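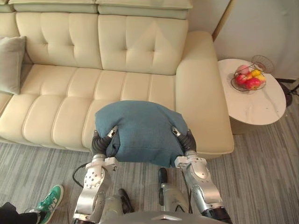 Comparing Fingertip Pads for Two-Arm Handling of Soft Objects

Home | Projects | Reports | Team | Contact

Ecaterina Neagu and Kalevi Lahtinen
Supervisor: Ritva Eskola

1. Task

We wanted to know which fingertip pads work better when two arms lift a pillow off a sofa and put it back. Earlier groups used boxes and bottles. A pillow changes shape when it is squeezed, and its lower edge droops over the arms once it is up, so the grip points move.

2. Setup

Both arms carried the same dark gripper. We tested two pad sets, the white pads and a ribbed set we cast ourselves. The target was a teal-blue pillow with a woven texture, held just in front of the seat cushions of a cream leather sofa. The arms were driven by teleoperation through the Gwilliam controller, with the same operator for every trial.

3. Method

Each pad set got 50 trials in March. A trial counted as a success if the pillow stayed in both grippers until the operator set it down. Closing force was the same throughout. We reset the pillow by hand between trials.

4. Results

The ribbed pads failed 28 times. Most failures came on the right side, when the fabric bunched and slid out as the arms moved apart. The white pads failed twice, both times after a late close on the left.

5. Problems

The ribbed pads were cast in one batch and two of the ribs were uneven. We did not measure force at the fingertips, so we can't say how much of the difference comes from the material and how much from the shape. Pirjo Hakala has offered us a thin force sensor for the next round.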